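Cevance wrist camera module for hand-held grippers
Fisheye lens, fixed focus, black housing

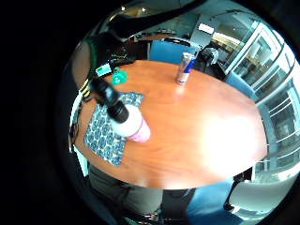

The Cevance module fits the Vumico hand-held gripper and the Choo two-finger arm tool with the same bracket. It weighs 148 g with the bracket and 167 g with the longer cable. We compared it with the narrow-lens version on ordinary tabletop work, mostly cups, cans and placemats. With the fisheye lens the cup on its side, the can on the far side of the table and the chairs behind it all stay in view. Straight edges bend a good deal, so the table rim shows as an arc, and the corners outside the round image are black. Strong light on a polished top will still bleach out part of the surface. If your table is glossy, a matt cloth or a lower exposure setting helps.

Which lens to choose
The fisheye suits picking and placing, where the tool needs to see the object and the space it is going to. The narrow lens gives flatter pictures and finer detail close up, and is the better choice for reading labels or small parts. Both use the same housing and can be swapped with a 2 mm hex key.

In the box
Camera module
Bracket with four screws
Cable, 300 mm
Lens cap
Calibration card

Fitting
Mount the bracket before plugging in the cable. Leave 40 mm of slack at the wrist and tie the rest back along the forearm. Run the calibration card again after any lens change.

Controllers
Works with the Jidside controller from the May firmware onwards. Older firmware will show a picture but does not store the lens settings.

Spare brackets and cables are listed under Accessories.

Page updated 2026-08-03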